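The January pack is finally up!
06/04/2018

Right, I know it's spring and most of you are thinking about eggs and lambs, but I've been promising a January pack for so long that I've stopped being able to look some of you in the eye. It's finished. It went up in the Hirnia shop last night, a bit after ten, while I was eating toast over the sink.

If you're new, hello! I teach a mixed class of six and seven year olds at Niltitz Primary, and I make the things I wish somebody had handed me in my first year. The January pack covers the whole month, from that odd sleepy first morning back right through to the last week, when everyone has a cold and the glue sticks have all lost their lids.

There are 50 activities in it. I started out with a lot more, and then I tried them with my own lot and threw out anything that made me sigh when I was setting it up. The penguin maths stayed (they'd have rioted otherwise). So did the frost poems, the bird-feeder diary and the "new year, old coat" writing task, where the children write as a coat that has been left on the peg all through the holidays. I've had some very cross coats over the years, and one that had fallen in love with a scarf.

The big change from my autumn packs is that every activity now comes at three levels. Several of you asked for this, and one of you asked quite firmly. You'll find a little snowflake in the corner of each sheet, with one, two or three dots under it, so you can hand them out without the whole table working out who's got the "easy" one. They'll work it out anyway, but it might take them until Tuesday-ish of week two, ha. There's a page of answers for the number work and a short note on each activity with what to print, what to cut and how long it took my class.

I've also put in the songs. I can't sing, so these are words only, set to tunes you'll know already. The one about the months of the year has been stuck in my head for most of the winter and my family have asked me to stop.

Now, printing. I had a lot of messages about the autumn pack coming out with grey smudges where the borders should be. I've redrawn all of the borders with thicker lines and got rid of the shading, and the whole lot now prints properly in black and white. The file is smaller too, so it should open on the older machines in your classroom without you having to go off and make a cup of tea.
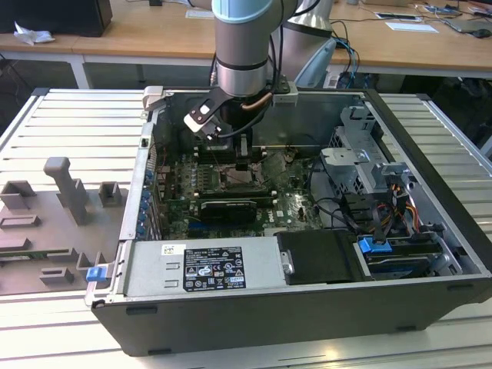 A few of you wanted to know if you can buy just the maths or just the literacy. You can! Each half is listed separately, and if you buy one and then decide you'd like the other, send me a message through the shop and I'll sort you out so you don't pay twice for the cover pages and the planner.

The other bit of news is that the Kaewkla swap page has passed 2139 members, which I still find a bit mad given that it began as me and a few others grumbling about laminating pouches. To say thank you, I'm giving the bird-feeder diary away free to anyone in the group until the end of the summer term. Have a look in the files section. It's the one with the robin on the front, and yes, I know his legs are too long.

Nearly 260 of you filled in my survey about what to make next, and thank you for that, I read every single one on the sofa with a blanket. Space came top by miles, then minibeasts, then castles. So space it is. I've already got a moon phases flap book half done, and a class rocket log that I'm rather pleased with. Hasska, who print the paper copies for me, have said they can do the space pack in a wire binding so that it lies flat on the desk, and I've asked them for a sample before I say yes.

If you spot a mistake in the January pack, please do tell me. There's already been one: on the second penguin sheet the middle sum should say 8 add 7, and I'd typed 8 add 77, which would be a lot of penguins. It's been fixed, so if you downloaded it last night, just download it again from your orders page and you'll get the new version.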